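Cloth Pickup From Hand-Held Demos: Does It Matter Where the Cloth Starts?
Final project report, summer section
Thomas Palumbo
August 21, 2021

What I wanted to know

Short version. If you teach a gripper policy to grab a cloth using only hand-held demos (person walks around holding the gripper tool, camera on it, no arm involved), how badly does it do when the cloth starts somewhere new? My guess in the proposal was that height would hurt the most. That guess was wrong, more on that below.

Background, quick. Last term the Prodolo group in our lab did folding on a flat table. Cloth always flat, always the same table. Numbers looked great. But in a real room cloth is on stuff. Backs of chairs, arms of couches, half on the floor. So I took their recording setup and pointed it at the messy case.

Setup

The tool is the lab's Kunlow hand gripper, two fingers, wide angle camera in the housing. Square printed markers so we can get the finger opening out of the video afterward. Pose comes from the video too, plus the motion sensor in the tool. Software is Prodolo's with my changes to the trimming step (their version threw out any clip where the view tilted up too far, which is most of mine).

I recorded 600 demos total. Split over 4 kinds of start position: flat on a table, bunched on a table, draped over a chair back, draped over a low thing near the floor. Each demo is one grab and one lift. Some of them have a re-grab in the middle because I missed, I left those in on purpose. The first batch back in February was thrown out, bad time sync, my fault, so none of those are in the 600.

Then 17 test starts that the policy never trained on. 6 tries each. I set the cloth back by hand between tries using a phone photo as a guide so its close but not exact.

Chair starts were the slow ones to record. You have to come at the backrest from low and from the side or the fingers just push the cloth off the other side. A lot of the time the camera is looking up at the ceiling and the lights when contact happens. I thought this would wreck the pose tracking. 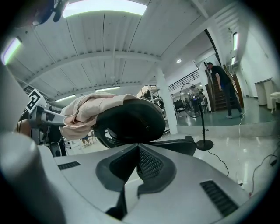 Pose tracking held up better than I expected. Ceiling has lots of straight lines in it and the tracker seems to like that. Where it did get bad was glare on the markers. When a marker tilts toward a light the white part blows out and the black squares get eaten, and then you lose finger width for a bit. Fixed by filling in the gap from the readings before and after. Works if the gap is short. If its long I dropped the clip. Matte paper would have been smarter, didn't think of it until the end.

Results

Flat on table: nearly always picks it up. Same as the Prodolo result, so at least my copy of the pipeline isn't broken.

Bunched: also good. Actual best of all, which makes sense, there's a ridge to pinch.

Low and draped: fine. This is where I expected it to fall apart and it didnt. Height barely mattered.

Chair back: bad. Worst by a lot. Watching the videos, the failures are mostly the same one. Gripper comes in at a decent spot, closes too early, gets a tiny bit of the outer fold, cloth slides out on the lift. With a mesh back it sometimes pinched cloth and tried to pinch the chair too, then stalled.

So what hurts is direction of approach, and what is behind the cloth. A table pushes back. A chair back is thin and curved and the cloth hangs loose on both sides of it.

One follow up test. Retrained using only the chair demos where I pressed into the cloth first and then closed, dropped the ones where I just snatched at it. Fewer demos, better result on the chair starts. Slightly worse on flat. I did not have time to run this with more than one training seed so take it as a hint.

Problems / stuff I'd change

- One person did all the demos (me). Policy probably learned my habits. Need a second pair of hands.
- Light colored cloths only. Tried one black cloth on a black chair and gave up, couldn't even label it myself.
- "Success" = cloth still in fingers at end of lift. Doesn't say if the grab was any good for folding after.
- Zhong board in the tool got warm and dropped video on long sessions. Take breaks, or at least check files before you put everything away.
- No force sensing. I think this is the real fix for the closing too early thing but can't prove it from this data.

Next

Record press-then-close on purpose for all start types and see if flat comes back up. Also mix in hard chair backs with the mesh ones. Code and clip list are in the course folder under my name, readme is short, ask me if the trimming script complains about paths.

Comments (3)

pladent_fan
Did you try slowing down the close instead of retraining? We had the same early pinch thing with towels and a slower close got us part of the way.

tpalumbo
Only on a couple starts, not enough to put in the report. It helped on the thick cloth. Thin one still slid out.

mreader
What did you do with the clips that had a re-grab, one demo or two? Trying to run your trim script and it keeps cutting mine in half.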